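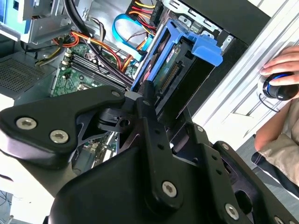 トリダデルの玄関に、夜間、身に覚えのない来訪者があった場合はどうすればよいですか。
扉を開ける前にインターホンで氏名と用件を確認し、住人の在否は答えず、当直の電話へおつなぎください。

先週、当館では終日にわたって来訪と行き違いが重なりました。お住まいの皆さまからお問い合わせを多くいただいておりますので、当日の経過を順にお知らせいたします。長くなりますが、お時間のあるときにご覧ください。

朝、制服の警察官が2名お見えになりました。429号室の方はご在宅か、とのお尋ねでした。応対したのは管理室のエヴァン・ルーセル(Évan Roussel)です。ご本人は前夜から外出中で、管理室では行き先を伺っておりませんでした。

ご用件は落とし物の件でした。駅前のバス停で財布が拾得され、中に当館の住所を書いた紙が入っていたとのことです。電話がつながらなかったため、巡回のついでに立ち寄られたと伺っています。事件や事故に関するご用件ではありませんでした。

階段でこのやり取りを耳にされた方から、何かあったのかというご質問が相次ぎました。ルーセルがその場でご説明しましたが、すでに出勤された方には届かず、昼までに「3階で泥棒が入った」という話になっていたようです。そのような事実はございません。

なお、429号室は4階です。

同じ日の午前10時に、テクシエ館(Texier)宛ての冷蔵庫が当館に届きました。番地が似ているため、年に何度か起こる誤配です。配送の方は次の予定があるとのことで、いったん玄関ホールでお預かりしました。通行のご不便をおかけしましたことをお詫びいたします。

テクシエ館へ連絡したところ、先方では冷蔵庫を注文した方が見つからないとのお返事でした。伝票を再度確認すると、宛名の方は1月に同館を退去されていました。ご注文の際に以前の住所が残っていたものと思われます。

宛名の方とは午後にご連絡がつき、冷蔵庫は夕方に引き取られました。ご本人から住人の皆さまへと、焼き菓子を一箱頂戴しております。共用の食堂に置きましたが、現在は残っておりません。

昼過ぎ、猫のデュケル(Dukel)の姿が見えないと、飼い主の方から届け出がありました。冷蔵庫の搬入時に玄関扉を開けたままにしておりましたので、その間に外へ出た可能性があると判断し、手の空いている方に中庭と裏通りの捜索をお願いしました。

ご協力くださった皆さまに厚く御礼申し上げます。暑さの厳しい時間帯でしたので、途中で切り上げていただいた方もおられます。お気持ちだけで十分にありがたく存じます。

デュケルは、洗濯室の棚の上で眠っているところを発見されました。外へは出ていなかった模様です。発見後に缶詰を一つ食べ、同じ棚に戻りました。洗濯室をご利用の際は、扉を閉める前に棚の上をご確認くださいますようお願いいたします。

捜索中に裏通りのパン店ズュレー(Zulley)へもお声がけしたところ、店主の方がデュケルの特徴を紙に書いて店頭に貼ってくださいました。無事のご報告には伺いましたが、貼り紙は翌日もそのままになっておりました。お見かけになっても、ご心配には及びません。

429号室の方は、夕食の時刻に帰館されました。前夜はご親族のお宅に泊まり、電話の充電が切れていたとのことです。財布を失くしたことにはお気づきで、バス会社には問い合わせを済ませておられましたが、警察署にはまだ届け出ていなかったそうです。

財布は翌朝、ご本人が受け取られました。中の2,000円と定期券も元のままであったと伺っています。拾ってくださった方はお名前を残されず、お礼をお伝えするすべがないと残念がっておられました。お心当たりの方がこの投稿をご覧でしたら、管理室までお知らせください。

夜になって、再びインターホンが鳴りました。朝の件がありましたので、食堂におられた方が皆さま玄関まで出て来られましたが、来訪者はご近所の方で、用件は回覧板でした。大勢で出迎えるかたちとなり、驚かせてしまいましたことを、あらためてお詫びいたします。

冒頭の質問は、この夜に応対された住人の方からいただいたものです。お名前をお尋ねになる前に扉を開けてしまい、あとから不安になったとのことでした。今回は顔見知りの方でしたが、同様のご質問がほかにもありましたので、この場で共有いたします。

制服の方がお見えの場合も、手順は変わりません。所属とお名前を伺い、管理室へおつなぎください。廊下やホールで住人の方のお名前や部屋番号を声に出すことは、なるべくお控え願います。

外泊の際の届け出は、従来どおり任意です。管理室で行き先を把握する予定はございません。ただし、緊急時の連絡先が古いままの方が複数おられることが今回わかりました。変更のある方は、玄関脇の用紙にご記入のうえ、管理室の受け箱へお入れください。

誤配の荷物につきましては、今後、大型のものはお預かりしない方針といたします。小型の荷物は従来どおり管理室でお預かりし、テクシエ館へは当方からお持ちします。ご自身で届けてくださる方がおられ、大変助かっておりますが、行き違いを避けるため、一声おかけいただけますと幸いです。

「あの日は一日中、誰かが玄関に立っていた」とのお声を頂戴しました。管理室の記録簿も、この日の分だけで見開きを使い切っております。ルーセルは翌日、予定どおり休暇をいただきました。

追記:玄関ホールに紺色の折り畳み傘が一本残っております。冷蔵庫の配送の方にも確認しましたが、お忘れ物ではないとのお返事でした。お心当たりの方は管理室までお越しください。

追記の追記:傘の持ち主の方が見つかりました。ルーセルの傘でした。

カテゴリ:館内のくらし/日々の記録/2023年7月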